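Barreto Cup

The Barreto Cup is a limited-overs cricket competition for secondary schools, played over 20 overs a side. It was founded with five teams and now has 11. Each school meets every other once, and the top two play a final at the Orka Ground in May.

The highest team total is 233, made by Tremus College against Sterkex High.
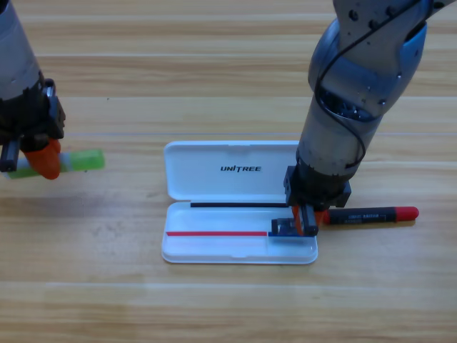 Matches shortened by rain must reach five overs a side to count. If no result is possible, the points are shared.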